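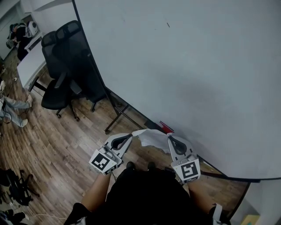
Issue 2, page 97

Jerisero Hand-Held Gripper, Pair
Left and right units, with Femano fingers and square markers

Status: on sale. Service notice in effect for pairs with the early finger pivot. Please read the notice before you use or order this item.

Overview

The Jerisero pair is used to record two-handed tasks for robot training. The operator holds one gripper in each hand and does the job at a normal working pace. The white bodies carry a square black-and-white marker on the lower block, with a different pattern on the left and right units so the tracking software can tell them apart. The fingers are angled pieces with oval cutouts, and they close when the trigger is pulled.

Most customers use the pair for light table work: folding, sorting, opening bags, stretching out paper or tissue between the two sets of fingertips. The fault described below was found in that last kind of work, where both grippers pull against each other.

Service notice, 11/22/21

What goes wrong

On some pairs the finger pivot pin can work its way out of the body. The pin is held by a small clip on the inner side. When the two grippers pull against each other on a sheet, the load on the finger is sideways, and the clip was not sized for that. It opens a little with each pull. Once the clip is open, the pin moves, and the finger tilts.

In the early stage the operator feels a light click at the end of the trigger stroke. The fingertips no longer meet flat, and thin material slides out on one side. Later the finger can stay closed after the trigger is let go. In the last stage the finger comes off.

We have had reports of fingers coming off during use. In one case the operator's forefinger was pinched between the loose finger and the body, and the skin was broken. This is why the notice covers safety as well as repair.

Our own bench test showed the same fault. With a steady sideways pull, the clip on the early pivot began to open after over 500 closings. Straight gripping of solid objects did not open it in the same test. Customers who only pick and place may never see the problem, but the parts are the same and the notice applies to them too.

Which units are affected

Look at the pivot on the inner side of the finger. A plain pin end with a thin open clip is the early pivot and is affected. A pin with a slotted screw head is the new pivot and is not affected.

The left and right units were built at different times, so one gripper in a pair may be affected and the other not. Check both.

Spare finger sets bought separately are affected if they came with a clip in the bag. Sets supplied with a screw are fine.

What to do now

Stop using any unit that clicks, sticks, or drops a finger. Do not tape the finger in place. Tape holds the finger but lets the pin keep moving, and it can cover part of the marker.

Units with the early pivot that show no symptoms may be used for light work until the new pivot arrives, with these limits:

Do not pull one gripper against the other.
Do not twist the gripper to tear or peel material.
Keep your fingertips behind the trigger guard at all times.
Check the pivot at the start of each session.

To check the pivot, let go of the trigger and push the finger gently from side to side. Movement at the tip should be less than 2 mm. If it is more, take the unit out of use. Then close the gripper on a single sheet of office paper and look at it from the end. The tips should touch along their full width. Do this with the tracking software off, as an open session will log the check as part of a task.

If the finger sticks closed during work, set the gripper down on the table and take your hand off the trigger first. Open the finger with a flat tool. Please don't pry it open with your free hand. The return spring is still loaded at this point and the finger can snap back.

Replacing the pivot

The new pivot is supplied free of charge for every affected gripper. Each kit has a screw pin, a lock nut, a washer, and a small bag for the old parts. You will need a flat screwdriver and a pair of needle-nose pliers.

Take the battery out of the handle.
Slide the old clip off with the pliers. Cover it with your other hand as it comes off.
Push the pin out from the inner side. Hold the finger while you do this.
Check the hole in the finger. If it is oval or has a white stress line around it, order a new finger as well.
Put the finger back, fit the washer, and push the screw pin through from the outside.
Tighten the lock nut until the finger is snug, then back it off a quarter turn. The finger should open freely under its own spring.
Put the battery back and run the trigger calibration in Psarras.

The calibration step is easy to skip and causes most of the follow-up calls we get. The new pin sits a little further out, and the software will read a closed gripper as slightly open until it has been calibrated again.

Effect on recorded data

A tilted finger does not change the marker reading. The marker is on the lower block and stays where it was, so position data recorded with a worn pivot is still good. The finger opening value may be wrong. Psarras version 2 flags sessions where the trigger is released and the opening value stays at zero. Earlier versions do not. If you recorded sheet or cloth tasks with an affected pair, look through the opening values before you train on them. A worn pivot usually shows up as a flat line after a release, or a small step near the end of the closing stroke.

We cannot repair data sets. We can help you work out which sessions to drop if you send us the log files.

Care and cleaning

Wipe the bodies and fingers with a dry or slightly damp cloth. Keep solvents away from the markers, which are printed and will fade. Paper dust collects behind the pivot and can make a healthy finger feel stiff, so brush it out before you decide the part has failed.

Store the grippers with the fingers open. Do not hang them by the fingers.

Ordering and returns

New pairs ship from Pleltovville with the screw pivot already fitted. Resellers may still have older stock, and we suggest asking before you buy.

Pivot kits: free for affected units. State left, right, or both.
Femano fingers: sold as a matched set for one gripper.
Replacement markers: sold by side. A left marker on a right body will be tracked as a left gripper.

Customers who would like us to fit the pivot can send the units to the Pleltovville service desk. Take out the battery before packing, and put a note in the box saying what the finger does when you pull the trigger. We expect to keep the free kits available through March. After that they will be listed with the other spare parts.

If anyone has been hurt using this product, please report it to the service desk even if the injury was minor, and keep the gripper as it is until we have answered.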